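Ondier 手部示范采集 使用手册

第 4 章 现场架设与录制(单手套、固定相机)

修订 2020-02-26,改动主要在 4.3、4.6、4.9。旧版打印件请扔掉,里面时间同步的步骤顺序是反的。

4.0 先看这个

本章只管一件事:一个人戴手套,坐在桌边,用手操作日用品,固定相机把标记和物体一起拍下来,手套那一路同时记指尖数据。出来的东西给 Grulla 做轨迹回归,再往后是机械手那边的事,见第 7 章。

双手套的看第 5 章。移动相机的暂时没写,别按本章硬套。

默认你已经装好 Ondier 采集端,会开终端,知道自己的录制目录在哪儿。没装的回第 2 章。

几个叫法,全章统一:

标记:贴在手套背面的黑白方形码。
采集盒:手套线进去、USB 出来的那个盒子。
段:从按下开始到按下结束,一个完整动作。
场次:同一个人、同一次标定、同一张桌子。换任何一样就算新场次。
废段:保留文件、不进训练的段。注意是保留,不要删。

4.1 带什么

手套一只,左右手看清楚。标记已经贴在背面,出门前检查四角有没有翘。
备用标记两张,和手套上那张同一个 ID。ID 不同的话软件会当成另一只手。
采集盒及其线。
USB 集线器,必须带独立供电。
电源适配器、插线板。
相机、支架、快装板。快装板老是有人忘。
标定板。
笔记本,电源也带上。
桌布一块,深色、不反光。
物品箱。清单看 4.5。
布胶带,压线用。
纸质场次单,至少多带几张。

桌布这条在旧版里写的是"可选"。改成必带。January 那批在浅色亮面桌上录的数据,标记的白边和桌面反光糊在一起,角点抖得厉害,后来补了滤波才勉强能用。

4.2 选位置、摆桌子

1. 桌子要稳。用手掌压桌边晃一下,晃就换一张,或者垫纸。
2. 圆桌方桌都行。圆桌没有直边可以参考,桌面坐标系全靠标定板,所以 4.4 的第 3 步不能跳。
3. 看光。窗户尽量放在操作者背后或侧面,不要正对镜头打进来。背后有亮窗的时候曝光要锁死,见 4.3。
4. 看背景。背景里有人走动没关系,有别的方形黑白图案有关系:海报、包装盒上的二维码、棋盘格围巾。用预览里的"检测全部标记"扫一遍,冒出来多余的 ID 就处理掉。
5. 铺桌布。拉平,皱褶会让小瓶子站不稳。
6. 椅子高度调到操作者手肘略高于桌面。调不了的椅子就算了,场次单上写一笔。
7. 在桌面上定工作区。工作区只给手和物品,线和盒子放到工作区外靠相机那一侧。

注意:公共场地录制,先问场地,再架相机。背景里会拍到的人,按第 1 章的告知流程走,该贴告示贴告示。导出时默认开启人脸模糊,不要关。

注意:咖啡、汤、开口的杯子一律离采集盒远一点。盒子不防水,上盖也不是密封的。

4.3 相机

1. 支架架在工作区旁边或者上方,向下倾斜,能同时看到手、桌面、操作者上身。不要正俯拍,正俯拍时手一抬高,标记就被手腕自己挡住。
2. 拧紧。再拧一次。
3. 打开 Ondier 的预览窗口,选固定相机模式。
4. 让操作者戴着手套把手举到胸前、伸到桌子左边、伸到桌子右边、贴到桌面,四个位置都停一下。每个位置标记都应该有绿框。哪个位置没有就调哪个,调完四个位置重来。
5. 曝光:先自动,等稳定,点"锁定"。之后不许动。云层变化大的日子每隔一段时间看一眼直方图,实在偏了就停下来,重锁,开新场次。
6. 白平衡同上,锁定。
7. 对焦:手动。焦点放在工作区中央高一拳的位置。自动对焦会在手举起来的一瞬间跳一下,跳的那几帧全废。
8. 支架脚的位置用布胶带在地上做记号。地毯上粘不牢就拍张手机照片,存到场次目录。

相机一旦标定完就别碰了。碰了就是碰了,哪怕"感觉没动"。重标。

关于分辨率和帧率:用配置文件里的预设,不要自己改。以前有人为了画面好看提了分辨率,集线器带宽不够,掉帧,一整场白录。

4.4 标定

顺序固定,相机内参、桌面、手套。不要倒。

1. 内参:换过镜头或者动过焦环才需要重做。拿标定版在视野里慢慢转,程序收满 32 张会自己停。四角都要走到,别光在中间晃。
2. 看重投影误差。界面显示绿色就过。黄色也别将就,再来一遍,通常是动得太快。
3. 桌面:标定板平放在工作区中央,点"记录桌面"。放平,下面不要压着线。按下之后手离开。
4. 把板子拿走,在四个角各放一次标记,核对程序算出来的高度是不是零附近。某个角明显偏高,多半是桌布鼓了。
5. 手套:见下一节,手套标定单独成段存盘。
6. 三项都过了,点"冻结"。场次编号这时候才生成。

冻结以后界面里所有标定按钮变灰。要改只能新开场次。这是故意设计的,别来提 bug。

4.5 物品

日用品为主,带喷头的瓶子、普通瓶子、布、海绵、盒子、勺子。物品的选择由研究计划定,现场不要临时加。真要加,先登记。

1. 每件物品底部写编号,油性笔。
2. 所有瓶子倒空、冲净,再装清水。原来的清洁剂一滴不留。
3. 喷头瓶在录"按压扳机"动作时装清水,录"抓取放置"时空瓶满瓶各来一轮。重量写进场次单。
4. 喷头拧紧。松的喷头在抓握时会转,方向标注就没法做了。
5. 布类每段之前随手团一下再丢到桌上,不要叠整齐。机械手那边需要的就是乱的初始状态。
6. 暂时不用的物品放到工作区边上,倒着立着都行,但一段之内位置不要变。

小心:喷头朝向。任何时候不要对着人,也不要对着采集盒和集线器。装清水也一样。

4.6 接线、戴手套

1. 集线器先接独立供电,指示灯亮了再往下走。
2. 集线器接笔记本。
3. 采集盒接集线器。接好后等,不要马上开软件,盒子启动要 5 秒。提前开软件会认成旧固件,这时候拔了重插就好。
4. 操作者戴手套。先戴手套再接线,反过来容易扯到接头。
5. 手套线从手腕下方走,往桌面垂,留一个松弧。抬手到最高处线不绷,放到桌面线不压在手掌下面。
6. 手套线进采集盒。
7. 检查标记朝向。手背朝上时,标记上的小箭头指向指尖。箭头印得很浅,凑近看。
8. 相机那一路走另外的 USB 口,不经过集线器。
9. 线全部理到一侧,能用布胶带压的压住。桌布上粘不住就绕到桌腿上固定。
10. 拉一拉每根线。松的现在发现,比录到一半发现强。

手表、手链、戒指:戒指必须摘,会顶到指尖传感器。手表和手链在手套袖口后面、不碰手套也不反光到标记上的,可以留,场次单勾一下"有饰物"。拿不准就请操作者摘掉。

手套大小不合适的情况。指尖有空的一截,就换小号。换手套等于换场次,手套标定要重做。

手套标定:

1. 手平放桌上,五指张开,按空格,保持到提示音。
2. 握拳,按空格,保持。
3. 拇指依次碰其余四指。慢。
4. 手举到胸前,手背对镜头,保持。
5. 看屏幕上的手模型,和真手对一对。食指拇指对得上就行,小指差一点可以接受。
6. 存。

手模型整个反过来,大概率是左右手选错了。回设置页改,不用重插。

4.7 时间同步

相机和手套走的是两只时钟,必须每场次对一次。每次午饭回来也对一次。

1. 两路都开录。
2. 操作者戴手套的手在桌面上轻拍三下,间隔均匀,动作干脆。
3. 停住不动,等提示音。
4. 程序自动找三个峰。图像那边看标记速度,手套那边看指尖压力。
5. 屏幕上两条曲线叠在一起,峰对峰。对不上就重拍,不要手动拖。

旧版写的是先拍桌再开录,那样当然什么都没记下来。抱歉,这个错挂了挺久。

拍太轻压力峰出不来,拍太重桌子晃、相机也跟着晃。中间那个力气,试两次就有了。

4.8 录一段

操作者坐好,记录员在笔记本前。最少两个人。一个人又戴手套又按键盘,试过,不行。

1. 记录员念任务名和物品编号。操作者重复一遍。
2. 物品摆到起始位置。起始位置在工作区内随便,但每段要换。
3. 操作者的手放在桌上休息位。
4. 记录员按开始。等提示音。
5. 操作者拿起物品。速度和平时在家里一样,不要刻意放慢。
6. 拿起后在空中停一下,手背朝相机,让标记露一次全貌。 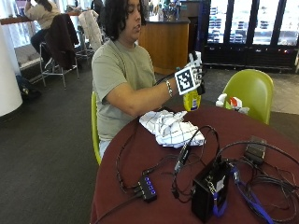
7. 接着做任务动作:转向、按扳机、移到目标处、擦拭,按任务卡来。
8. 物品放回桌面,松手,手回休息位。
9. 记录员按结束。
10. 记录员当场打标签:好、勉强、废。看一眼标记可见率,低于红线自动标废,不用争。

第 6 步那一下停顿很值。后处理时以这几帧为锚点,往前往后推手和瓶子的相对位姿。没有停顿的段也能算,误差大出一截。新操作者总忘,记录员口头提醒就行,提醒声会录进去但音轨导出时丢弃。

抓喷头瓶的握法有两种,握瓶身和握瓶颈。任务卡上写了哪种就用哪种。没写的,操作者按自己习惯来,记录员在标签里补。握瓶颈时手指挡住喷头下半,物体跟踪靠瓶身颜色撑着,瓶身颜色和桌布太接近的就跟丢。选物品时留心。

一种任务录到 200 段为止,到了就停,别多录。多出来的段会让任务之间的比例歪掉,训练脚本又得重新抽样。

每录一阵子休息一次。手出汗手套会滑,指尖读数会慢慢漂。休息时手套不用摘,但线要拔,拔之前软件点"暂停手套"。回来之后:插线,恢复,拍桌同步,再录。

操作者说累就停。不要讨价还价。

4.9 现场检查:什么算坏段

标记被自己的手臂挡住超过一小会儿。
标记角翘起,边缘变成弧形。
线扫到物品,物品移动或倒下。物品自己倒下不算,照录,标"勉强"。
手套读数某一指全程不变。接头松了。
中途有人从相机和桌子之间走过。从操作者背后走过不算。
支架被碰。这个严重,当前段废,而且场次结束,回 4.4。
操作者笑场。标"勉强"就好,手稳的话数据其实能用。

翘角的标记不要用手指按回去继续。揭掉,换备用的。换完必须重做"手套标定"第 4 步,标记相对手背的位置变了,差几毫米,落到机械手上就是抓空。

4.10 收尾、拷数据

1. 点"结束场次"。等进度条走完。
2. 跑 Grulla 自检。通过才能拆设备。
3. 自检不过先看日志最后几行,常见原因在 4.12。
4. 拷到两块盘。一块随身,一块放设备箱。
5. 核对段数和场次单。对不上就当场找,回去以后谁也想不起来了。
6. 拔手套线,再拔采集盒,再拔集线器,最后断电。
7. 操作者摘手套。里外翻过来晾,标记那面别折。
8. 擦瓶子,倒掉清水,收箱。
9. 支架最后拆。

场次目录结构:

calib/ 标定三件套
cam/ 视频和时间戳
glove/ 手套原始流
tags.csv 标签
sheet.jpg 场次单拍照
notes.txt 随便写,但要写

文件名不许带人名。操作者用编号,编号对照表不在这块盘上。

4.11 为什么这么录,还有目前的结果

不想看的跳过,直接去 4.12。

以前我们靠遥操作采示范。操作者盯着屏幕推手柄,抓一个瓶子要磨很久,动作也别扭,接近物体时总有一段犹豫。模型把犹豫一起学走了。改成人手直接做,动作快,顺,接近段干净。代价是手和机械手长得不一样,中间要过一层映射。

映射只用三样:标记给的手背位姿、手套给的拇指食指开合、锚点帧里手和物体的相对关系。其余手指的数据记了,暂时没用。试过全手映射,机械手只有两指,多出来的信息反而让开合判断不稳。

Vorkstead 那套是第一批完整按本章流程录的数据,一共 915 段进了训练。废段不计。对照组用的是同样任务的遥操作数据。看到的情况,按可信程度往下排:

抓取放置类,手套数据训出来的策略接近段明显更直,在起始位置换到没见过的地方时也还能抓到。这条比较有把握,换了随机种子重训,结论没变。

按扳机类,效果一般。策略能把瓶子拿起来,朝向也对,但按下的时机飘。怀疑是指尖压力的漂移没补干净,也可能是机械手那边的力控太软。两边都在查。

擦拭类,布的初始状态越乱,手套数据的优势越明显。布叠整齐时两组差不多。所以 4.5 第 5 条请认真执行。

跨操作者:只用一个人的数据训,换第二个人的握法测试就掉。几个人混着训就好很多。排班的时候尽量多找几个人,哪怕每人录得少。

锚点停顿的消融也做了。把停顿帧去掉重新解位姿,误差变大,抓取成功率跟着掉。掉得最多的是细颈瓶。这个结果出来之后第 6 步才从"建议"改成必做。

还没做的:透明瓶,湿布,左手。左手套 Ishida 那边在做,尺寸改过一版,标定流程应该和右手一致,等实物到了再写。

有一点请记住,标记位姿在手背,指尖位置是推出来的。所以手套戴歪一点,指尖就偏一点,全场一致地偏。这种错在自检里看不出来,曲线漂亮得很,上机器才露馅。戴手套时多花点功夫。

4.12 常见故障

现象:预览里没有手套。
看集线器灯。不亮是供电没接。亮着就拔采集盒,等,重插。还不行换一根线。

现象:标记绿框一闪一闪。
先看光。亮窗正好在手后面时最常见,把操作者挪一点角度。然后看曝光是不是忘了锁。然后看标记脏不脏,白色手套容易蹭灰,标记白边也是。

现象:冒出第二只手。
背景里有别的标记,或者备用标记没收好,摊在桌上了。收起来。

现象:掉帧警告。
相机是不是插到集线器上了。挪走。笔记本是不是没插电,降频了。关掉浏览器。

现象:拍桌找不到三个峰。
桌布太厚,拍闷了。掀开一角拍桌板。或者指尖传感器没贴到位,脱下在戴一次。

现象:手模型手指抽搐。
接头。按紧。换接头前先暂停手套。

现象:场次结束卡在进度条中段。
等。视频大的时候确实慢。别强关,强关的话时间戳索引要重建,命令在附录 B。

现象:自检报"桌面高度不一致"。
录制中桌布动过,或者支架动过。用首尾两段的桌面特征比一下。桌布动的可以救,支架动的看运气。

现象:盒子发热。
温的正常。烫手就断电,停用,贴条,换备用盒。不要拿东西盖着它,也别塞在桌布褶里。

现象:录到一半某根线把瓶子拽倒。
废段,重新理线。同一根线拽第二次,说明走线方案不对,整个挪到另一侧。

4.13 场次单怎么填

字迹能认就行。必填项:场次编号、操作者编号、手套号、采集盒号、标记 ID、桌布颜色、椅子高度能不能调、饰物有无、光线(晴、阴、灯光)、物品编号、每件重量、同步次数、异常。

异常那栏别空着。没有异常写"无"。空着没法知道是没出事还是没填。

光线写当时的,不写预报的。中途变了就写两个,中间画箭头。

填完拍照,存 sheet.jpg,原件进文件夹。

4.14 改动与联系

本次改动:桌布改必带;时间同步步骤改正;4.8 第 6 步改必做;新增坏段判断;新增 4.11 的结果摘要;故障表补了发热和拽线。

待补:左手套;透明物体;采集盒新固件的指示灯含义(现在这版和说明书对不上,先以软件界面为准)。

流程上的问题找 Reiko Sugawara,附场次编号和日志,光说"录不了"没法查。硬件坏了走报修单,坏的件不要放回设备箱。

下一章:双手套,以及两只手同时出现时的 ID 分配。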